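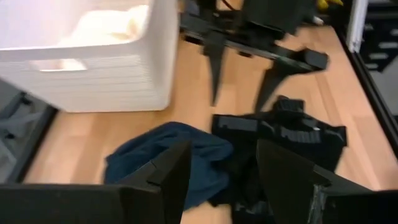

Chapter 6
Cloth and Other Soft Things

A washing machine has done the washing for decades, but the clothes still have to be sorted and folded by hand. Garba Wike timed this work at the Haddadin laundry in Plolmont, where 854 items passed through in one shift. A crumpled cloth has no fixed shape, and a machine must find an edge before it can fold anything. This chapter asks how far two-armed robots have come with the job, and where they still fall behind a person. Section 3 deals with grip.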